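4.2 Snack packets in the home: what people kept and why

We turn now to the part of the study that gave us the most trouble and, if we may say so, the most pleasure. When we first drew up the household diary for the Hadness survey we had in mind the sort of food wrapping that most earlier work deals with, by which we mean bread bags, meat trays, milk jugs and the like. Small single-serving packets were given one line near the bottom of the page, under "other." By the end of the first week of March it was plain from the diaries coming back that this one line was far too small. People had written in the margins, on the back, and in two homes on extra sheets stapled to the form.

Of the 64 households that finished the diary, 40 wrote something about snack packets that went beyond a simple tally. Much of it had to do with portion size. Parents liked the small packet because it settled an argument before it began, and older people living alone liked it because a large bag went stale before they reached the bottom. Several of the same people told us, a page or so later, that they felt bad about the amount of wrapping left over. We did not find that these two feelings got in each other's way very much. They sat side by side in the diaries, much as they do in our own kitchens.

Sorting was another matter. Our town partners had supplied each home with the Lutix sorting guide, a folded card that tells the reader which bin to use for which material. The card works well for bottles and boxes. For thin plastic film it asks the reader to look for a mark on the back seam, and this is where a good many of our households gave up. On a small packet the seam is narrow, the print is crowded, and a person who has just finished eating is seldom in the mood to go and find reading glasses. In 30 homes the packets went straight into the general trash, whatever the card said. A few families kept a separate jar or drawer for them and meant to decide later, and we were fond of these drawers, which turned up in the follow-up visits still full.

Packets bought at import grocers deserve a word of their own, for they made up a larger share of the diaries than we had planned for. Front-of-pack print on these goods is often in a language that only some members of the home can read, and children were sometimes called in to help their parents, or grandparents to help the children. A scannable code, where there is one, may look like a way around the problem (Figure 2). In practice our households rarely tried it. Those who did told us that they had hoped for disposal advice and had been sent to a store page or a prize drawing, and after one or two such tries they left the codes alone. 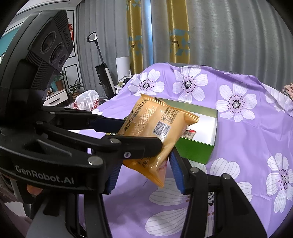 Figure 2. Single snack packet with crimped ends, Chinese characters on the front, and a QR code with a small contact number beside it.

We also asked, in the closing interview, what people would change if the choice were theirs. The answers were modest. They wanted larger print and a plain word such as "trash" or "recycle" near the place where the packet is torn open. One household suggested a color band, along the lines of the one Flarkeo uses on its storage tubs, and others took up the idea when we mentioned it to them. We should admit that by mentioning it we may have put it into their heads, and for that reason the color band is left out of the totals in the next section.

A last point concerns the weighing. Our kitchen scale, a Ketilsson model lent to each home for the length of the diary, was not sensitive enough to register one empty packet. We asked people to save up a week's worth and weigh them together, and most were kind enough to do so. The weights given in Section 4.3 are therefore weekly figures and should not be divided by seven.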